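Suche Suchbegriff eingeben Los

Werkstattbuch Cellside, Juli, kurz nach 16 Uhr

So, endlich komme ich dazu, unsere Greifregeln aufzuschreiben, über die wir seit dem Umzug der Zelle Lonico so gern und so ausgiebig reden (meistens beim Kaffee, und danach weiß es jeder ein bisschen anders). Also, ihr Lieben: Kleinteile nur mit den Fingerspitzen fassen, erst schließen, dann zwei Sekunden warten, dann heben. Die Greifkraft bleibt auf Stufe 2, auch wenn es eilig ist! Fingerflächen nach jeder Schicht abwischen, Kratzer ins Blatt 938 eintragen, und nach 3.000 Griffen wird das Paar geprüft, egal wie gut es noch aussieht. Wer am Programm Doolan etwas ändert, schreibt die alte Version dazu, bitte leserlich.

Das kleine rote Teil heute hochkant an den Spitzen gehalten, mit der Oberkante über den Fingern, so wie es in Regel 631 steht.
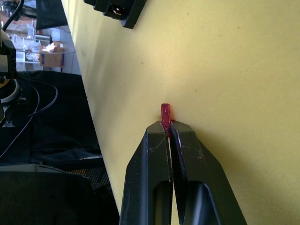 Sasine meint dazu, die Wartezeit gehöre fest ins Programm und nicht auf einen Zettel, sonst kürze sie doch wieder jemand. Stimmt wohl, ich trage es morgen um.

4 Kommentare 2 Mal geteilt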